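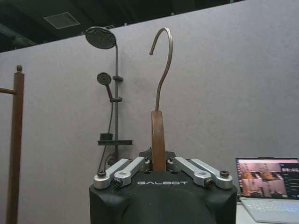 Fig. 1. Wrist camera view, hanger held upright between the finger linkages, hook free.

Unit 4: Slip during transfer of thin, rigid objects

Case: fault log 122, Mar 13, 2019 (reported by H. Sabatier, Tanell lab)

The task was to carry a hanger to a rail and seat the hook. On trial 10 of 30 the hanger rotated in the grasp during the approach. The hook struck the rail from the side, the arm kept moving, and the controller did not stop until the force limit was reached. Damage: one bent hook, no injury.

Findings

Grasp point. The hanger is held at its base, with the hook well above the fingers. A small side load at the tip gives a large moment at the contact.

Sensing. Finger position did not change when the part rotated, so the grasp check still read "closed." Closed is not the same as secure - see Unit 2.

Response. The force limit had been set for a heavier part in November and was never reset.

Corrective action: check hook angle in the wrist view before the approach; lower the force limit; stop and retract on any contact before the rail.

Before the next session

Sketch the free-body diagram for a side load at the hook tip. State which of the corrective actions would have prevented contact and which would only have limited the damage. Send to N. Sombatkul.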